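The table I can't stop putting food on

There's a table in our spare room that was bought for working at. Pale wood, white metal legs, a big dark grey mat to stop the top getting scratched. It came from Van Acker, flat, in a box I could barely get up the stairs, and I had lovely ideas about it. Letters! Accounts! Possibly a novel!

It is now a larder. Every time I come in from the market I go straight past the kitchen (one worktop, and the kettle and toaster have had squatters' rights to it for years) and tip the lot out in the spare room. Tomatoes, buns, whatever was cheap. Then I stand there and try to work out what I'm cooking.

I've grown rather fond of the system. I like seeing everything spread out at once, and I've stopped buying a second lot of chillies because the first lot had sunk to the back of a cupboard. The cherry tomatoes stay in their clear tray with the stems on, the bun stays in its bag, and anything dry and loose goes at the back where my sleeves can't reach it.
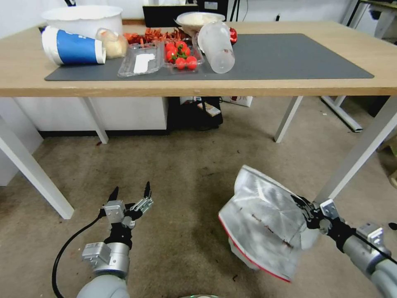

My sister thinks it's madness and has told me so at some length. Food belongs in the room with the sink, she says, and if I'm short of space I should get rid of the toaster and put up a shelf like a normal person. She also reckons I walk an extra mile a week carrying bowls along the landing. She may be right about that bit.

So I did look into shelves. Gratix do a narrow one for £29 which would fit over the kettle, and Dukora have a trolley on wheels for £40, very handsome, which wouldn't fit anywhere unless I stopped opening the oven. I measured the gap twice. It's 26 centimetres and it stays 26 centimetres however you hold the tape.

What I did instead was change how I unpack, and it has helped more than I expected. Big things go down first. The white bowls and tubs live along the back edge, and the little stuff comes forward on to the mat where I can get my hands on it. Bottles I've given up on. They end up lying on their sides whatever I do, and so do the cups.
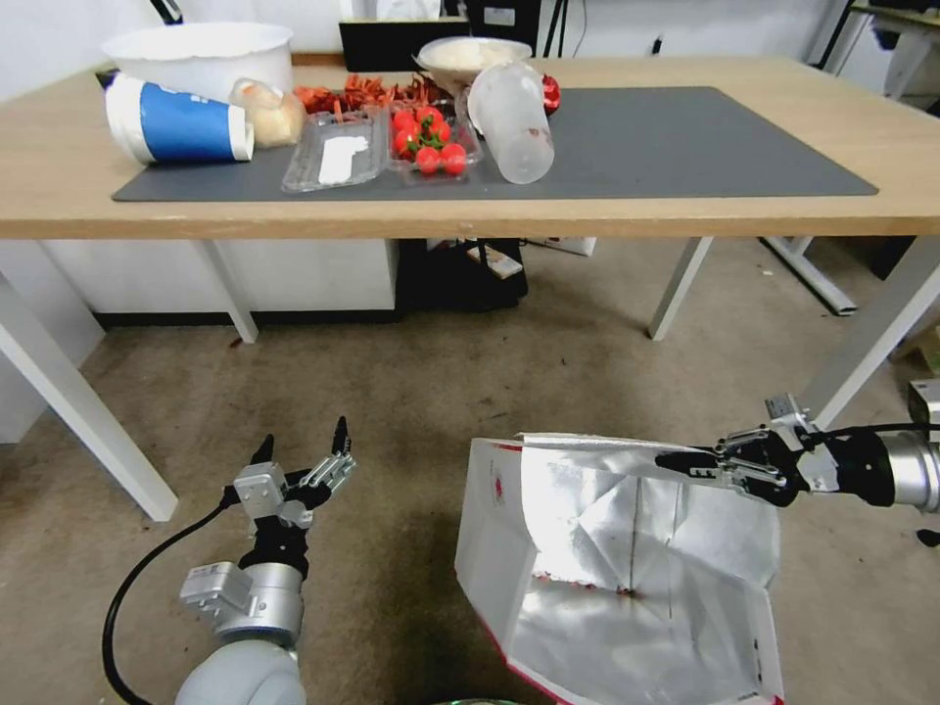 Words by the Clevum home desk

The other half of the job is putting it all away again, and there I'm still hopeless. I try to leave one end of the mat clear for chopping beans or writing a list, and by teatime I've usually put a cookery book on it, open at something I haven't got the ingredients for.

Carpet is the real drawback. Ours is beige, bless it, and a dropped tomato goes a surprisingly long way. I've thought about an old sheet under the table on market mornings, but then I'd have to wash the sheet.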